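# A visit to the open day at Penum, September

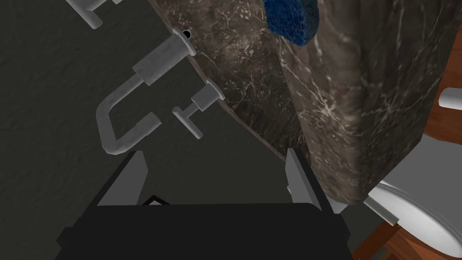

What does a robot learn from a bathroom that exists only in a computer?

Mostly it learns where to put its hand. In simulation the robot can try to reach for a tap very many times, with every try in a slightly different room, and the people at Penum can look afterwards at which tries were good.

I received this answer from Rhonda Cormier, who guided our group, and I wrote it down at once because it was the question I had carried with me on the train. I work in the maintenance of buildings. In my company we have been talking about cleaning robots for two years, and my manager wanted one of us to go and see what is real.

Penum is in Clollow, ten minutes on foot from the station, behind a tile warehouse. The sign is small and I walked past it. The open day began at nine in the morning with coffee and a short talk in the entrance hall, and then we were divided into groups. There were 89 visitors on the list, but in my opinion fewer came. My group was mostly students and one couple who had, I think, believed it was a kitchen showroom. They stayed until the end.

## The simulation room

The first stop was the room where the simulated work is done. It is a normal office with big screens. The project has the name Pirusetti, and it is only about bathrooms and kitchens: faucets, handles, sponges, cabinet doors. Each task is small. Turn the left handle. Turn the spout to the side. Pick up the sponge from the counter and put it in the basin.

Pin-yu Tai showed us how a room is built. She changed the counter from dark brown marble to something lighter, moved the faucet a little, and started the task again. The whole change took less time than I need to find my glasses. They have 200 different rooms at the moment, and one task can be run 2,000 times in a night. I asked if they watch all of these. She laughed and said that they watch the strange ones.

The part that interested me most was the handles. The T-shaped kind looks easy to a person, but the gripper has two flat fingers and must come from the correct direction, or it touches the spout first. A blue sponge is difficult for another reason: a real sponge becomes smaller when you press it, and the simulated one must do this in a believable way. Pin-yu said that their first sponge behaved "like a brick with a nice color."

One student asked why they don't begin with real taps. The reply was money and water. I liked this reply.

## The workshop

After this we went downstairs to the workshop, where the real arms are. We had to stand behind a yellow line. There were 8 test places, but three were switched off that day for repairs, and Ravinder Sawatzky said so openly, which made me trust the rest.

The demonstration was a faucet on a test counter. The arm went to the handle, closed its fingers and turned it. The water came. On the second try it stopped a bit too early and closed on air — then it went back and began again alone. The third try was good. Ravinder explained that the shine of the metal gives problems to the cameras, and that old handles with limescale are in fact easier.

I asked about soap, because in our buildings everything has soap on it. He said they have not tested enough with soap. I wrote this in my notebook with two lines under it.

## Lunch and questions

Lunch was sandwiches from Morin, the bakery on the corner. The cheese one is very good. At the table I spoke with Réjean Nguyen, who takes care of a hotel and had almost the same questions as me. He wanted to know the price, and no price was given. They told us that it is a research project and they do not sell a machine.

The last hour was for questions. Some were too long. The useful information for my company was that cleaning a full bathroom is not close, but wiping a flat counter and closing a tap that somebody forgot are possible tests. They are looking for buildings where they can measure real bathrooms, and I took the form home.

If you want to go next year, bring a warm sweater for the workshop and eat before the talk, because lunch is late. Registration is by email and it is free of charge. The stairs to the workshop are steep, but there is an elevator on the left side of the entrance hall.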